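Grafting Eremophila onto Myoporum: scion wilts after the bag comes off
Posted in Propagation > Shrubs
1,834 views

Wenche Lundgren
I have been grafting Eremophila cuttings onto Myoporum rootstock since June. Top wedge grafts, rootstock stems at pencil thickness, wrapped with stretch tape and covered with a plastic bag held by a rubber band. The scions stay green under the bag and several have put out new leaf. When I remove the bag, most of them wilt within a day and do not recover.

The pots stand on a bench under shade cloth. Potting mix is composted bark and coarse sand with low-phosphorus slow-release fertilizer. I water from below. The stock plants were struck from my own cuttings and are well rooted. Is this a failed union, or am I removing the cover too fast?

Tresov
Probably both. A scion in saturated air can stay green for weeks on its own stored water, and new leaf at that stage does not prove the union has formed. Look for callus at the base of the wedge. It is pale and slightly raised, and you should be able to see it through the tape.

If there is callus, the problem is hardening off. Leaf that grew inside the bag has a thin cuticle and loses water quickly. Do it in stages:

1. Leave the bag sealed for 30 days from grafting.
2. Cut one small hole near the top. Wait five days.
3. Cut two more holes lower down. Wait another five days.
4. Open the bottom of the bag at dusk and leave it in place overnight. 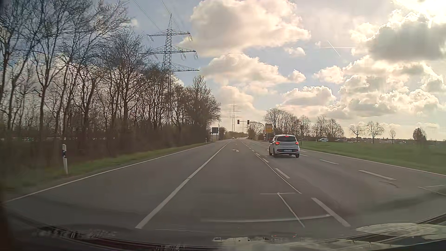 5. Remove the bag on a cool, overcast day. If the scion flags by midday, put the bag back on and return to step 3.

If there is no callus, check the cuts. Both faces need to be flat, made with one stroke of a clean blade, and the cambium has to line up on at least one side. A thin scion centered in a thick stock will not touch cambium anywhere. Set it to one edge.

Keep two or three leaves on the stock below the graft until the scion is growing in open air, then rub them off.

Pacheco
Mine do fine in a cut-down soda bottle with the cap on. Take the cap off after a month, take the bottle off later. I lose a few. The gray-leaved ones rot if it gets too wet in there, so wipe out the drops.

Wenche Lundgren
Thank you both. There is callus on four and none on the rest. I will regraft those with the scion set to one side.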